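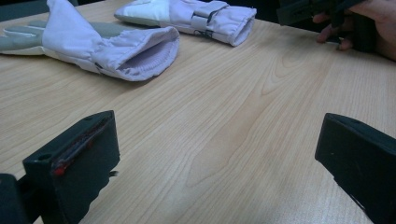

I have been meaning to sort out the winter things since the clocks changed, and every weekend something else has got in the way (the gutters, the bean poles, a cold that went on far longer than it had any right to). But the mornings are properly light now and the hall cupboard would no longer shut, so out it all came.

Gloves first, as I always lose heart by the time I get to the boots. I like to do them on a proper table where I can spread them flat and have a good feel along the seams for any little splits. The padded ones want a bit of patience. I wash mine at 40 with hardly any powder, turn the cuffs back, and leave them on the rack over the bath until I'm quite sure about the fingertips – the fingertips always fool me.

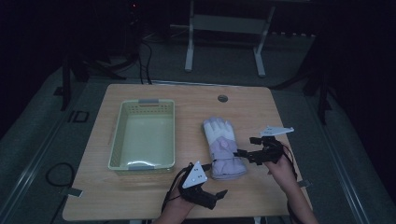

Budbridge, May

The pale green basket is my favourite part of the whole business. It has little holes along the top of the sides, so whatever lives in it can breathe a bit, and it's open at the top, so there's no lid to go missing. I used to put gloves away in carrier bags, knotted, and then spend the first frosty morning picking at the knots with cold hands and saying things I shouldn't.

The lavender and white pair went down flat before I put them away. They're such a soft colour, that lilac, and the small round pink patch cheers me up every time I notice it.
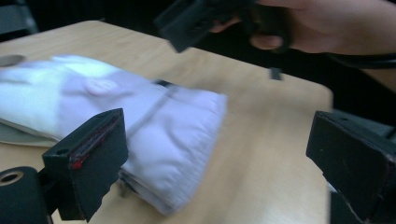 I fold the bulky things as loosely as I dare, for padding does hate being squashed, and a whole summer under a pile of jumpers will leave it as flat as a pancake. Gloves on top, then, and scarves underneath. Arthur, our elderly cat, is banned from the cupboard until it's all done, having slept on the clean hats for most of last spring.

Boots next weekend, if it's dry enough to do them on the step. I still need to find the brush.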